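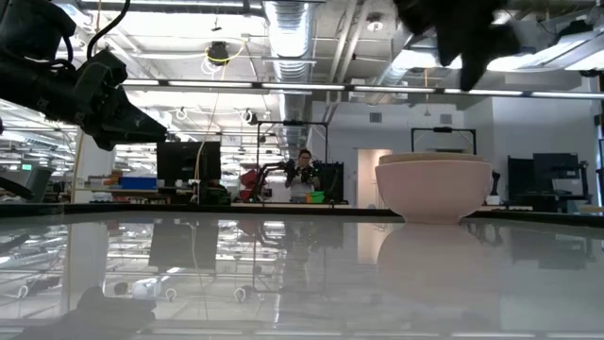 第六章　声音先到场

2024年11月4日　文／Khrystyna Palamarchuk
分类：影视制作 > 教材连载 > 录音与声音剪辑
阅读时间：9分钟

上一章我们把镜头排好了顺序，粗剪也出来了，你大概正得意着呢。先别急着叫朋友来看！把画面关掉，闭上眼睛，只听声音，从头听到尾。我每次让班上的同学做这件事，都有人听到第三分钟就把耳机摘下来，脸色很难看。

我第一次这么听自己的片子，是在剪《Dokotau》的时候。那是一部91分钟的长片，讲一个小镇上的渡船要停运了，船工一家怎么过最后一个夏天。八月份拍的，热得要命，大家的心思全在光线上，傍晚那一点金色，谁舍得错过？录音就一个人，一支吊杆，两只领夹麦，跟在我们后面跑。粗剪的时候我觉得还行，台词都听得清嘛。等我真的关掉画面一听，才发现每切一个镜头，背景里的水声就跳一下，一会儿近一会儿远，像有人在旁边反复开关一扇门。有一场吵架戏，父亲那边有蝉叫，女儿那边没有，两个人明明站在同一条跳板上。

所以这一章我想从“底”讲起。台词、音乐、效果，这些后面都有专门的小节，可是它们都得有个地方落脚。落脚的地方就是环境声，行话里也叫房间底噪、空场声，各个剧组叫法不一样，我在课上一般就叫它“底声”，下文都这么写。

6.1　底声从哪里来

每个空间都有自己的声音。你现在坐的地方也有，冰箱、楼道、窗外的车，还有空气在管道里走的那种很低的嗡嗡声。平时大脑替你过滤掉了，麦克风可不会。演员说一句话，麦克风录下来的是这句话加上整个房间；你把这句话剪短半秒，房间也跟着短了半秒。下一句话是从另一条里拿来的，那一条拍的时候楼上正好有人走动，房间就变了。观众未必说得出哪里不对，他只会觉得这场戏“散”。

解决的办法老得不能再老：拍完一场，全组原地站住，不说话不收线，录一段空场。时间嘛，我要求学生至少录六十秒，有条件就录两分钟。你会发现六十秒长得不可思议。有人的肚子会叫，有人的羽绒服会响，总有一个人在第五十秒的时候放下一只杯子。那就重来。

录的时候注意几点，我随手写，你们随手记：

麦克风放在刚才录台词的位置，朝向也一样。别图省事把吊杆往地上一搁就开录，搁在地上录到的是地板的房间。

灯别关。镇流器和灯具的风扇都有声音，台词里有它，底声里也得有。

人别走。一屋子人会吸掉不少反射，全组撤出去以后录的那一段，听起来比台词里的房间要亮、要空，接上去就露馅。

增益别动。我知道底声录下来波形扁扁的，看着心慌，手就想去拧旋钮。忍住！

录完了口头报一下：第几场，什么地方，面朝哪边。这一句报板将来会救你的命，后面讲素材命名的时候你就明白了。

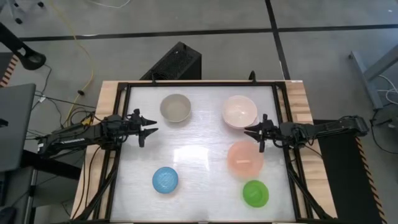
图6-1　白色台面上的三只碗和两只小圆盘，两侧各有一条黑色机械臂

6.2　同一个地方，不同的底声

初学者容易以为一个场景录一份底声就够了。我以前也这么以为。Iida Leinonen给我上过一课，她做纪录片录音很多年，那次我们一起在Bundonach拍一个旧锯木厂，厂房里只有一场戏，三个机位方向。我说录一份吧，她说录三份，朝窗一份，朝锯台一份，朝大门一份。我当时有点不耐烦（天快黑了，还有一场外景要赶），可她已经戴上耳机站在那里了，我总不能把她扛出去。

回来一听，三份真的不一样。朝窗的那份里有树叶，高频多；朝大门的那份里有一条公路，低低地铺在下面；朝锯台的那份最闷，木屑堆把什么都吃掉了。那场戏来回切了十几次，我用三份底声分别垫在三个方向的台词下面，再用一份朝窗的贯穿全场，压得很低，当胶水用。接点全都平了，一个都听不出来。

这里有一个词要记住：贯穿底声。它从一场戏的第一帧一直铺到最后一帧，中间不断。其他的底声都是补丁，哪里漏补哪里。贯穿底声选哪一份？选最平、最没有事件的那一份。里面有一声鸟叫，循环到第二遍观众就认出来了，“哎，又是那只鸟”。

外景更麻烦。风是会变的，车流也会变，早上九点的河边和下午四点的河边听着就是两条河。《Dokotau》渡口那几场，我们前后拍了好几天，按场次录的底声拿回来根本对不上，最后是按时间段重新分的组：清早、上午、正午、傍晚。女儿少了蝉叫的那场吵架，补丁就是从另一天正午的底声里找来的。蝉的音高还差了一点点，混音的时候我提心吊胆，到现在也没有一个观众跟我提过。

6.3　素材怎么起名字

这一节很枯燥，你们可以泡杯茶再来。

一部片子的声音素材有多少？《Dokotau》最后入库的声音文件是626条，里面光空场就占了不小的一块。录音机自己给的文件名是一串数字，谁看得懂？我那时候偷懒，没改名就直接拖进了工程，想着反正听一遍就知道了。听一遍是要时间的呀！剪到第三本的时候我已经没法分辨“水声二”和“水声新二”，还有一条叫“水声用这个”，听了，不能用。

后来我换了一套笨办法，一直用到今天：场号，地点，方向，内容，条数，中间用短横线连起来。比如“14-渡口-朝水-底声-02”。地点用两个字的简称，全片统一，贴在剪辑台边上。方向只许写看得见的东西，朝水、朝门、朝墙，别写“朝左”，三个月以后你不记得谁的左。

软件方面，我的工程是在Kuusisto里建的，片库用的是Dunis，两个之间传标记偶尔会丢中文字符，所以我的备份表是另外存的一张纯文本。你们用什么软件都可以，本书不教软件，菜单在哪里请看各自的说明书。但是有一条请务必照做：改名要在导入之前改。导入以后再改，轻则链接断掉，重则你会在交片前一晚对着满屏的红叉吃泡面。我吃过，红烧味的。

给条数编号的时候，我习惯留两位，01到99。有同学问万一超过了怎么办，我说一个地点一个方向的底声录到九十九条，那问题已经不在编号上了。

6.4　听的顺序

素材齐了，名字也改好了，接下来是听。听有听的顺序，我建议你们分三遍。

第一遍，只听台词轨，别的全静音。每个接点停一下，问自己：房间变了没有？变了就在时间线上打个红标，别动手修，打完标继续往下走。一边听一边修的人，修到第十分钟就已经聋了，耳朵是会疲劳的，这一点和眼睛看调色一样。

第二遍，铺底声。先铺贯穿的，再打补丁，补丁两头都要做交叉淡化，长度从半秒试起。碰到台词的气口要小心，有的演员在句尾会有一个很轻的吸气，那是表演，别给人家淡掉。我剪过一位老先生，他每句话说完都要咂一下嘴，我一开始全剪干净了，放出来怎么看怎么别扭，整个人像换了一个，只好一声一声再找回来。

第三遍，换一个环境听。耳机换成音箱，音箱换成手机，手机拿到厨房里去放。低频的问题在手机上听不见，接点的问题在手机上反而格外明显，小喇叭把中频都推到前面来了。

声音轨道上常见的1000赫兹校准音也顺便说一句：片头放它是为了让放映那边对电平，正片开始前一定要确认它已经收干净。我在学生放映会上听过一次它拖进第一个镜头，整个礼堂“嘟”的一声，前排有位家长以为是火警。

6.5　本章后面要讲什么

底声讲到这里算开了个头。6.6节讲同期台词的修补，包括怎么从废条里借一个字；6.7节讲补录，录音棚里的声音太干净了，怎么把它弄脏一点放回现场；6.8节是拟音，这一节我最喜欢，写得也最长，有一大段是关于鞋的。音乐放在下一章，你们再等等。

练习一
找一个你熟悉的房间，早晨和夜里各录两分钟底声，麦克风位置相同、增益相同。把两段剪在一起，接点放在一句台词中间（台词自己随便念一句），听一听能不能蒙混过去。不能的话，试试交叉淡化要多长才行，把数字写下来。

练习二
看图6-1，假设这是一场没有对白的戏，时长四十秒，固定镜头。先别想效果声，只写底声方案：录几份，各朝哪个方向，贯穿的是哪一份，为什么选它。字数不限，写在一页纸以内就好。写完和同桌交换，互相挑毛病，挑狠一点没关系。

练习三
把你上一章粗剪里的声音文件全部按6.3节的格式重新命名。请先备份。我再说一遍，请先备份。

6.6　同期台词的修补

从废条里借字，最要紧的是先看演员当时离麦克风有多远。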